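Can it do the washing-up yet? Our honest half-year report from Warnham

Released by Jirel, January

I get asked the same thing at every family do, every school gate and once in the dentist's chair: when can I buy a robot that does the chores? I run the small household team at Jirel, so I suppose it's a fair question. Today we're putting out the first results from Jara, our project on everyday jobs at home and on the shop floor, and I wanted to write the release myself so it didn't come out sounding like a brochure.

The short answer is no, you can't hand over the kitchen. The longer answer is a bit more cheerful than I expected when we started!

We wrote down 34 chores, most of them very dull. Putting things in a tub, wiping a counter, pairing socks, restocking a low shelf, emptying a shopping bag without squashing the bread. All of them were tried in simulation first, using our own software, Melturis, and 17 have got far enough that I'd be willing to let a stranger watch. The other half range from promising to frankly a mess (the socks are a mess). 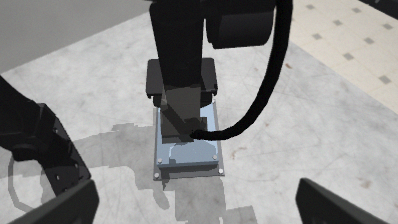
Tidying up is the chore I'd pick if you made me choose one, as it's the bit of housework that never ends in my house either. We boiled it down to picking up a thing and putting it where it lives. Even that has more in it than you'd think. With the fingers open and nothing between them, and a dark arm reaching down over the blue box, the machine has to work out what's in its way and what's only a shadow on the marble. You and I do that before we've finished our tea. Melturis lets us change the light, the table and the clutter as often as we like, so the arms get plenty of practice at it and nothing gets chipped.

We ran the tidying job 129 times for this report, with 2 arms sharing a table. I'm not going to give you one big success figure, and I'd be wary of anyone who did, as the number swings about depending on what you ask for. Blocks with nice flat sides go well. Anything floppy goes badly. Anything see-through is still a bit of a lottery, and we're spending most of the spring on that.
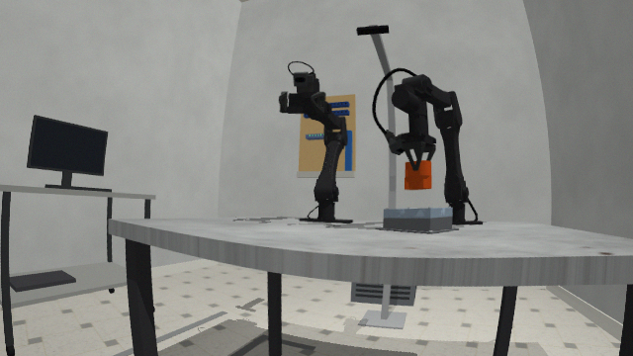 Shops and stockrooms will get some of this before homes do, I'm fairly sure. A stockroom has the same tubs in the same places, and people there will put up with a slow machine if it keeps going through the evening. My kitchen has a different pile on the side every time I walk in. Speed is a sore point too: our arms take more than two minutes over a table I'd clear in a few seconds, and I'm not a tidy person.

Next up is moving the better chores on to real arms at our Warnham workshop, starting with tubs and shelves. We'll publish those results as well, the poor ones included. If you run a shop nearby and have a boring job you'd love to be rid of, please tell us about it. Boring is exactly what we're after.

Press enquiries: the Jara team at Jirel, Warnham. Interviews can be arranged in the mornings, and the full list of 34 chores is available on request.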